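Stakuvberg Bedroom Laundry Set: data card

Version 5

Summary

Stakuvberg is a set of short recordings of clothes being handled on beds in lived-in homes. It covers picking up, spreading, folding and stacking. The current release holds 1345 clips, of which 760 have been labelled by garment type and starting state. The rest carry only a room label.

Rooms

Bedrooms were used as found. Bedding was not changed for recording, and plain and patterned sheets are both included. Room labels are Stultport, Vītola and Malteno, one for each group of homes. They say nothing about layout.

Garment labels

top_short: T-shirts and other short-sleeved tops
top_long: shirts, jumpers, pyjama tops
bottom: trousers, shorts, skirts
small: socks, underwear, flannels

Starting state is one of flat, part_folded, bunched or mixed.

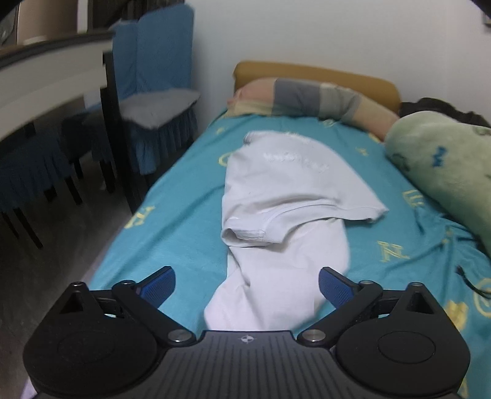
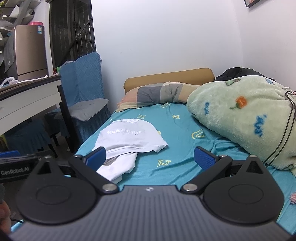
Starting state is judged on the garment alone, before any contact, and the bedding is ignored. Where one part of a garment lies open and another is gathered, the label is mixed. The white top on the blue-green sheet is a typical case, with its lower part bunched, and it should not be entered as flat. Yellow lettering on a sheet is treated as background and has no label of its own. Prints on garments are noted as print_yes even when they cannot be read.

Known problems

White garments make up about 80 of the labelled clips, and their hems are hard to trace in strong light. Folded edges and sewn edges are confused more often in this group than in any other. Pale prints were missed in early versions and have been added back for top_short only.

Bedding that covers part of a garment is marked occluded. Creases in the sheet are not labelled.

Files

clips/ recordings, grouped by room label
labels.csv one row per labelled clip
states.txt definitions of the four starting states

Changes in this version

Added the mixed state. Merged vests into top_short. Corrected the room label on a group of Malteno clips filed under Vītola.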